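Gallery: what we want to buy for the second arm station

Posted 6/17/21 by Kumiko Kikuchi

In January our group at Wasulen received permission to plan a second arm station. Daichi Arai and I are now preparing the equipment list, and with this small gallery we would like to show our partners in Stosance what kind of kitchen work the money is for. The total we may ask for is 2426 dollars, without the arm.

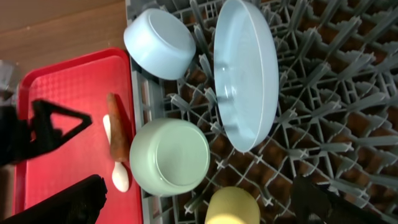 The biggest question for us is spare fingers. One pair from Karras costs 325 dollars, and we have put two pairs in the plan. Jadwiga Wysocka would prefer three pairs – she is the one who must change them – but then we cannot pay for the second wrist camera, so this point is still open. 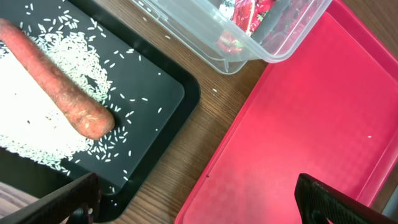

Cleaning is a part of the budget we forgot completely in our first draft. We wrote down the motors, the cables and the table, and no brush or hand vacuum. With food work this is a mistake. Rice does not stay in the black tray; a few grains are on the wood between the two trays, and one has reached the pink tray. We now ask for 200 dollars for cleaning tools and for covers over the joints. Osamu Imai has sent us a price from Jolten for the covers, delivery in 13 days.

Trays, bowls and plates we will buy in a normal household shop. Please do not order them from a laboratory catalog.
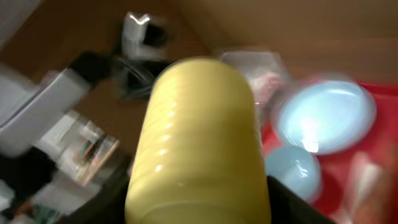
Yellow container between the fingers, with the light blue plate and bowl to the right.

Comments on the list can go to Daichi or to me.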